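Section 6. Working a Mixed Table with the Hand-Held Gripper

Pretmont House Rules, living room set-up

These rules cover toys, snacks and cartons sharing one table. Read them before you squeeze anything. Hefin Gronow wrote the first version after a long afternoon with a bag of chips, and it shows.

6.1 Before you start

1. Clear the floor on your side of the table. You will be looking at your hands, and so will everyone who might have warned you.
2. Open and close the fingers 5 times. If they stick, stop and see Section 9.
3. Decide which object you are going for. Changing your mind halfway is a new attempt and gets logged as one.

6.2 Rigid containers

4. Close on the body of a cylinder, with a finger on each side. Lids come off.
5. A container may lean in the grip. Leave it leaning. Do not help with your other hand.
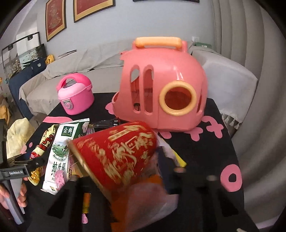 Page last changed: Apr 11, 2018 by S. Haugen

6. Keep drink cartons upright where you can. A tipped carton is allowed if it is sealed. Check the seal yourself -- "it looked sealed" is not an entry the log accepts.

CAUTION: Never carry a container over an open drink. Harries has a keyboard you may visit if you need convincing.

6.3 Bags, wrappers and other things that fight back

7. Bring the fingers down open, one on each side of the package, and pause for a second before closing.
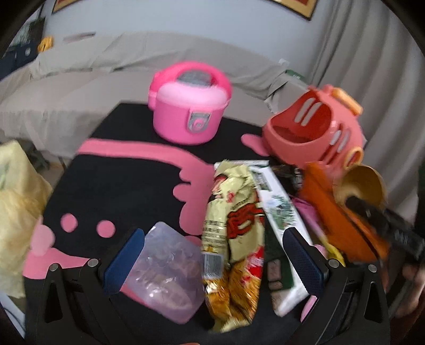 8. Close slowly until the wrapper gives, then stop. Crushed crackers count as a failed grasp, however good they taste.
9. If packages overlap, take the top one first. Pulling from underneath moves the whole pile and gives Atieno Lukumay more relabeling to do.
10. Leave crumpled bags crumpled. Smoothing them out between attempts makes your numbers prettier and the log useless.

NOTE: Shiny wrappers can throw off tracking. Turn the lamp, not the wrapper.

6.4 When to stop

11. Rest your wrist after 19 attempts. Trefor Kemeys did considerably more in one sitting and now opens jars left-handed.
12. Log drops as drops. "Early release" was retired in the last revision.

Questions about this section go to Vilhjálmur Bjarnason, preferably before the attempt.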